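Cutting down big boxes for recycling – what do you use?

Home & Garage > Storage and Tidying
11 replies, 168 views

cuc_nghiem
27 Apr 2019
We moved in last month and the garage is full of flattened boxes. The recycling truck only takes pieces that fit inside the bin with the lid shut. I have been using kitchen scissors and my hand hurts. What do other people use?

colin_ackroyd
Utility knife with a new blade. Score one side, fold it back, cut the other side. Change the blade often.

b_riis
Disagree on the knife. I cut my knee that way and needed stitches. I bought a Kokix cardboard saw and have not gone back. It is slower, but the blade has small teeth and doesn't slip.

colin_ackroyd
A saw leaves crumbs all over the floor. A knife doesn't.

b_riis
I sweep the floor anyway.

throstur
Why cut them at all? The drop-off on Ilie Road takes them whole, up to 800 pounds a visit. I go once in August after the yard sales and once after the holidays.

cuc_nghiem
I don't have a truck, so I'd be making a lot of trips. Does either method work on the thick boxes? The one from the wardrobe is the worst.

preben_b
I did a stack of these over the weekend, with a knife for the first few and a saw for the rest. Both work. What matters more is which way the corrugation runs. Along the flutes the knife goes straight through. Across them or at a slant it drags and the edge comes out ragged.

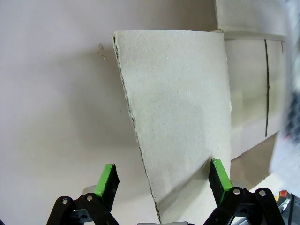 I don't try to make the pieces square anymore. A panel that is wider at one end still goes in the bin if you alternate them, wide end up and then wide end down. Stand them on edge – if you lay them flat they bow and you lose half the space. I keep a few big pieces back for under the car and for the garden beds.

colin_ackroyd
Agree about the flutes. Not about the garden beds. It brought slugs into mine.

preben_b
Mine have been fine for two years. It may depend on how damp your yard is.

throstur
Pull the tape off first if it's going on the beds.

cuc_nghiem
Thanks all. I ordered a saw and will try standing them up. The wardrobe box can wait until my brother visits with his truck.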